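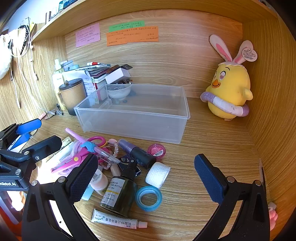
Desk cubby with the bin in the middle and the chick on guard in the back corner.

So, grasp planning. I promised in May that I'd write up the filter I bolted onto the front of our grasp ranker, and then I rewrote the filter twice, so you're getting the third one. Sorry! It's the one I like best anyway.

Quick catch-up if you skipped the last few posts. The planner (I call it Seltden, it lives in a repo of the same name) takes a depth cloud, throws a big pile of candidate grasps at it, scores them, and hands the best one to the controller. By big pile I mean 4000 candidates per view. On a tidy table that's silly overkill. On a desk like the one up top, with scissors under a pen near a bottle, most of those candidates are garbage, and they're garbage in ways that the scorer is weirdly fond of.

Take the scissors and the pen. The pen crosses right over the scissors, so as far as the depth cloud cares there's one knobbly pink thing with a lot of nice graspable edges. The old scorer loved that. It would put a finger on each side of the crossing and report super high confidence, because the local geometry really is good there. It just isn't one object. I'd been blaming the segmentation for weeks (poor segmentation) when the scorer never even looked at the mask until the very last step.

The new filter runs first. It walks each candidate's closing region, checks which mask labels land inside it, and tosses anything that touches more than one label by more than a sliver. That's the whole idea. It took me an afternoon to write and then forever to pick the sliver. Too strict and you lose every grasp on anything lying in a pile, too loose and you're back to pinching pen-scissors.

Then there's the clear stuff, ugh. The big plastic bin in the middle of the desk is see-through enough that there's a bowl visible behind it, and depth does exactly what you'd expect with that. Some points land on the wall, some land on whatever is behind it, and a bunch land nowhere at all. Seltden used to treat "nowhere" as free space. Free space! So it would happily plan an approach straight through the side of the bin. Now missing depth gets its own state, unknown, and the path checker treats unknown as solid unless a second view says otherwise. It's slower and a little cowardly and I'm fine with that.

I also found a very dumb bug while I was in there. Our finger positions come back as raw counts from 0 to 1023, and somewhere in the width conversion I was dividing by the wrong end of the range after a cast. The error was tiny when the fingers were nearly closed and got worse the wider they opened. Which means every wide grasp was planned a hair too narrow, and I had "fixed" that last winter by adding a fudge factor to the approach. Both are gone now. If you cloned the repo and copied my fudge factor, please delete it, I beg you.

Timing, for the people who always ask: the filter gets us from 4000 candidates down to something the scorer can chew through without my laptop fan taking off. The planning budget is 3000 milliseconds, and before this I was blowing past it on cluttered views and just taking whatever had been scored so far. Now it finishes. I haven't plotted it properly yet, the plotting script still thinks the logs are in the old format.

The other tool that got some love is Wesden, my replay viewer. You can now click any rejected candidate and it shows which rule killed it, with the labels it touched tinted in different colors. There are 7 rules and I'd forgotten what two of them did, so past me gets a stern talking-to about naming things "check_b".

Still on the list: loops. A coiled cord or a beaded band has a hole in it, and the ranker thinks the hole is a lovely place to put a finger. Sometimes it is! I have no good way to say when. Flat packets are the other sore spot, they barely rise above the surface and the mask edges wobble all over the place.

Config changes are in the changelog. The key you want is max_foreign_overlap, and it's per label now, so your old single number will throw an error on load.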